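Two new arms on the sorting table at Lenholm
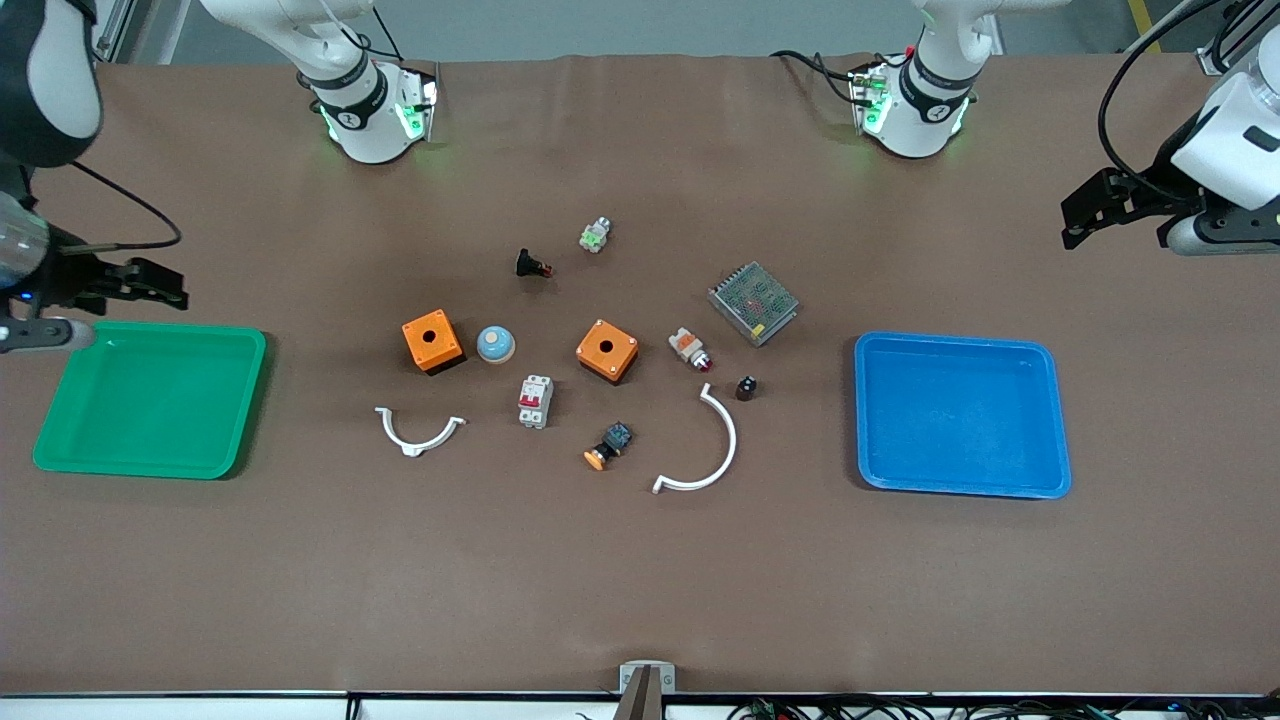 By Martin Keswick

DRONTON, 28 November 2023 -- The returns room at Lenholm's parts warehouse has a new sorter on the early shift. It has two arms, no opinion about the radio and, so far, a deep respect for miniature circuit breakers.

Lenholm buys back unused electrical parts from panel builders, most of whom send them in whatever box was closest. Someone then has to tip it all out and decide what goes back on the shelf and what goes to the test bench. Until this fall that was done entirely by hand. Now a pair of white robot arms takes the first pass at one brown table, with a green tray at one side and a blue tray at the other.

Green is for stock, blue is for testing. The company had planned on printed labels, and then the labels were delayed, and by the time they came everyone was saying "green it" and "blue it." The labels are in a drawer.

A typical spread looks like the bottom of an electrician's van: orange junction boxes with a round hole in the top, a push button or two, a power supply in its perforated metal case, an emergency stop with an orange mushroom head lying on its side. The arms like some of these more than others. Boxes with square corners are easy. Curved plastic brackets are less so, and small black knobs are, in the words of one sorter, "a whole conversation."

The system was put together by Flulton, an integrator that also handles the conveyor at the far end of the building. It went live with a target of 231 parts a shift. Its best shift to date is 136, a number the sorters have written on the whiteboard and, with great restraint, not commented on. Flulton says the target stands and that the arms should reach it by March. The sorters have a pool going on which day in March.

No jobs have gone, and Lenholm says none will. What has changed is who does what. The four people who used to stand at the sorting tables now spend most of the shift at the test bench, which used to be a job for whoever had lost the argument that morning. The bench has chairs. It also has a backlog that went back to the summer, and it has been shrinking at a rate the floor manager calls "noticeable" and the sorters call "our doing."

Two of the four have been trained to restart the arms, clear a dropped part and tell the software when it has mistaken one thing for another. The course took two days and came with a pay bump, which the other two would also like. A second course is promised for the new year. The company has not said how many seats it will have.

There are complaints. The arms work at one speed, and people who used to race through the easy boxes before lunch in order to take the hard ones slowly afterward say they miss setting their own pace. One sorter with 19 years at the tables said she could tell a tired breaker by the feel of the toggle, and would like to know which arm is going to do that. For now the answer is neither of them. Anything the arms are unsure of goes to blue, and she gets it at the bench anyway.

Customers have noticed very little. Roussel, a panel shop that sends back a crate most weeks, said its credits have been arriving sooner, and asked whether that meant it could stop separating the screws. It may not.

Lenholm will decide in the spring whether to fit out another table. The sorters have put in one request ahead of that decision: if there are going to be more trays, they would like to be asked about the colors.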